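透明な引き出しと小さな金属ピン:両手グリッパーによる部品収納タスクの認識と制御

プロジェクト実習II 最終報告書
チーム Khúc(Hường Đoàn、Kianoush Rahimi、Diệp Đào、Skye Kerr)
指導:Nhung Đoàn

1. はじめに

私たちのチームは、部品ケースの引き出しを開け、机の上の金属ピンを入れて閉めるまでを一つの方策で実行するソフトウェアに取り組みました。名前だけ聞くと地味な片付け作業です。ところが取りかかってみると、透明物体の認識、細い部品の把持、両手の協調、途中で失敗したときの復帰と、授業で別々に習った話題が一度に押し寄せてきて、四人とも夢中になりました。

昨年度のチームが残してくれた Taltdale は、動作を記録して学習用の形式に変換するツール群です。今年はこれを土台にして、学習と実行のための新しいパッケージ Jutero を書きました。この報告書では Jutero の構成、データの整理方法、学習した方策の結果、それから残った問題をまとめます。コードの使い方は別冊の手順書にあるので、設計の理由を中心に書きます。

分担は次のとおりです。Hường が全体設計と実行時の状態管理、Kianoush が引き出しの認識、Diệp がデータ変換と品質検査、Skye が方策の学習と評価を受け持ちました。実際には締め切りが近づくにつれて境目がなくなり、全員が全部のファイルを触っています。

2. 課題の設定

タスクは四つの段階に分けました。

(1) 指定された引き出しを手前に引き出す
(2) 机の上のピンを一本つまむ
(3) ピンを引き出しの中で放す
(4) 引き出しを元の区画に押し戻す

最初は(1)と(4)を片手、(2)と(3)をもう片方の手という固定の割り当てで考えていました。しかし試しに人がグリッパーを持ってやってみると、引き出しの位置によって自然に役割が入れ替わります。右の列の引き出しを左手で引こうとすると、ピンを取りに行く手と腕が交差してしまうのです。そこで役割は固定せず、両手の姿勢をまとめて出力する方策にしました。行動の次元は増えますが、データの側に人間の上手な使い分けが入っているので、それをそのまま学ばせたいと考えました。

3. データ

3.1 収集

データは手持ちグリッパーで集めました。手首の位置に付けた広角カメラの映像と、そこから推定した軌跡、指の開き幅を同時に記録します。ロボットを動かさずに済むぶん一回が短く、失敗してもすぐやり直せます。土曜日の午後に集中して集めた回がいちばん能率がよく、実習室に音楽を流しながら四人で交代に操作しました。

記録した試行は全部で700です。このうち13は軌跡の推定が途中で途切れていたため、Taltdale の検査で除外し、残る687を使いました。途切れた試行を調べると、手首を引き出しに近づけすぎて画面のほとんどが無地の面になった瞬間に集中していました。特徴点が足りなくなるという教科書どおりの原因で、グラフに並べて確認できたときは少し感動しました。

3.2 手首カメラから見た作業

手首カメラの映像では、自分の指が常に画面の下の方に映ります。指と対象物の相対位置がそのまま画素の位置関係になるので、方策にとっては非常に読み取りやすい入力です。一方、この課題には難しいところもあります。引き出しは透明で、白い机に立てたケースの黄色い枠がなければ、どこからどこまでが一つの区画なのか人間でも迷います。引き出した後の引き出しは机の白がそのまま透けるため、頼れるのは縁の細い線と反射だけです。

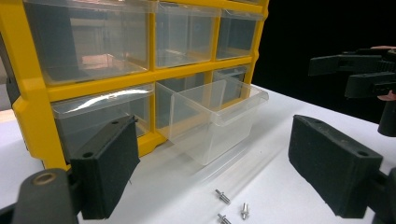 3.3 段階ラベル

各試行には、四つの段階の切れ目を示すラベルを付けました。はじめは全部手作業のつもりでしたが、Diệp が指の開き幅の時間変化から候補を出すスクリプトを書いてくれたおかげで、人は候補を確認して直すだけになりました。ピンをつまむ瞬間は開き幅が急に小さくなって一定値で止まるので、候補はかなり正確です。逆に、引き出しを押し戻す段階は指を閉じたまま押す人と開いたまま押す人がいて、開き幅だけでは決まりません。ここには手首の前後方向の速度も加えました。

学習と評価に分けるときは、試行を一つずつ無作為に振り分けるのをやめ、収集した回ごとにまとめて分けました。同じ回の試行は照明もケースの置き方もそっくりで、混ぜてしまうと評価の数字が甘くなるからです。評価用には118試行を取り分け、残る569を学習に使いました。

4. ソフトウェアの構成

4.1 全体

Jutero は認識、方策、実行管理の三つのノードからなります。ノード間のメッセージには必ず撮像時刻を付け、受け取った側が古さを判断できるようにしました。この約束を最初に決めておいたことが、後の不具合調査でとても役に立ちました。

実行管理ノードは Hường が書いた小さな状態機械です。方策そのものは段階を知らずに連続した行動を出しますが、状態機械が横で見ていて、一定時間進展がなければ手を安全な高さまで戻し、同じ段階をやり直させます。学習した部分と手で書いた部分の境界をどこに置くかは毎週のように議論になり、最終的に「動きは学習、あきらめる判断は手書き」で落ち着きました。

4.2 引き出しの認識

Kianoush の最初の案は、引き出しの輪郭を直接検出するものでした。結果はなかなか厳しく、前面に光が映り込むと、その光の縁を引き出しの縁と間違えます。そこで発想を変え、色のはっきりした枠の方を先に見つけることにしました。枠の格子を当てはめれば、各区画の位置は幾何だけで決まります。あとは区画ごとに、引き出しが入っているか、出ているかを小さな分類器で判定します。

この変更で推定は目に見えて安定しました。映り込みがあっても格子はずれませんし、画面の外にはみ出した区画も、見えている部分から位置を補えます。透明なものを見るために透明でないものを見る、という方針がこんなに効くとは思っておらず、格子がぴたりと重なった画面を見て全員で声を上げました!

4.3 ピンの把持

ピンの方は別の難しさがありました。表面に光沢があり、向きによって明るく光る部分が変わります。位置だけを推定して真上からつまむ方式では、段や鍔のある箇所に指が当たったときに滑りました。方策には明示的な姿勢推定を渡さず、指先付近を切り出した高解像度の画像を追加で与えています。全体画像は粗く、指先は細かくという二本立てです。

複数のピンが近くにある場合、どれを取るかは指定していません。それでも学習後の方策は、二本の間で迷って中間に指を下ろすようなことがほとんどありませんでした。Skye は、行動をまとめて数ステップ先まで予測する拡散型の方策にした効果だと見ています。回帰で一つの平均を出していた初期版では、まさにその中間に下りる失敗がよく起きていました。

4.4 遅れの補正

実機で動かし始めたころ、手が目標の手前で細かく揺れる現象に悩まされました。記録したログを見ると、画像の撮影から行動の送信までの遅れが一定でなく、方策は少し前の世界を見て動いています。そこで、予測した行動列のうち、すでに過ぎてしまった時刻の分を捨ててから送るようにしました。変更はわずか数行です。揺れが消えたときの静かな動きは、この実習でいちばん気持ちのよい場面でした。

5. 評価

5.1 オフライン評価

取り分けた118試行で、予測した行動と人の行動との差を段階ごとに比べました。差が最も小さいのは引き出しを引く段階、最も大きいのは押し戻す段階です。押し戻し方は操作者の癖が強く出るので、差が大きいことがそのまま失敗を意味するわけではありません。実際、Skye が軌跡を重ねて描いてみると、予測は別の操作者の押し方にきれいに沿っていることがありました。数値だけ見て学習をやり直すところだったので、描いておいてよかったです。

5.2 実機での観察

実機では、引き出しの列を変えながら一連の動作を繰り返しました。うまくいくときは人の操作と見間違えるほど滑らかで、片手が引き出しを引いている間に、もう一方の手がピンの上へ移動を始めます。この並行した動きは誰もプログラムしていません。データに入っていた段取りがそのまま出てきたものです。

失敗には偏りがありました。多かったのは、ピンを放した後に指の内側のパッドへピンが残る場合です。方策は放したつもりで次の段階へ進み、引き出しを閉めてしまいます。次に多かったのは、引き出しが斜めに出て、押し戻すときに枠に引っかかる場合でした。こちらは状態機械のやり直しが効き、少し引いて角度を直す動作につながることがありました。

5.3 画像の解像度を変えた比較

指先画像を外して全体画像だけで学習した版も試しました。引き出しの開閉はほぼ変わらず、ピンをつまむ段階だけがはっきり悪くなります。予想どおりとはいえ、どの入力がどの段階を支えているかが見える比較で、中間発表でも質問が集中しました。

6. うまくいかなかったこと

区画の分類器を方策の画像エンコーダと共有する案は失敗しました。計算は軽くなるはずでしたが、二つの学習が互いを引っ張り合い、どちらも元の精度に届きません。重みの調整に二週間を使い、結局もとの分離した構成に戻しました。

もう一つは Irnemora です。これは Jutero のログを後から再生して、画像、軌跡、状態機械の遷移を並べて見るための表示ツールで、8月に作り始めました。最初の版は全試行を一度にメモリへ読み込む作りで、試行が増えると起動すらしなくなりました。現在は1,000フレームずつ区切って読み込みます。それでも早送りするとたまに画像と軌跡がずれて表示されるので、不具合を追うときは時刻の数字も必ず確認してください。

7. 今後の課題

最優先は、放した後の確認です。指先画像にはパッドの面が映る区間があるので、ピンが残っているかどうかの判定は既存のデータで学習できる見込みがあります。判定結果は状態機械に渡し、残っていればもう一度指を開く動作に戻します。

次に、ケースの種類を増やしたいです。枠の色に頼った認識は、別の色のケースでは作り直しになります。格子の当てはめ自体は色を使っていないので、前段の領域分割を差し替えれば広げられるはずです。Kianoush はすでに来期の計画書を書き始めています。

8. 各自の感想

Hường Đoàn:状態機械は古い技術だと思っていましたが、学習した方策と組み合わせると頼もしさがまるで違って見えました。やり直しの一回で成功する様子を何度見ても飽きません。

Kianoush Rahimi:光の映り込みと戦う毎日でした。家の台所のコップを見ても輪郭の検出方法を考えてしまいます。

Diệp Đào:データの検査は目立たない仕事ですが、除外した試行の原因が分かると収集のやり方まで変わるのが面白かったです。ラベル候補のスクリプトは別の班でも使ってもらっています。

Skye Kerr:学習曲線が下がっても実機で動くとは限らず、逆もあります。軌跡を描く習慣がつきました。来年このテーマを引き継ぐ人は、まず Taltdale の検査を一通り動かして、出力を全部眺めてみてください。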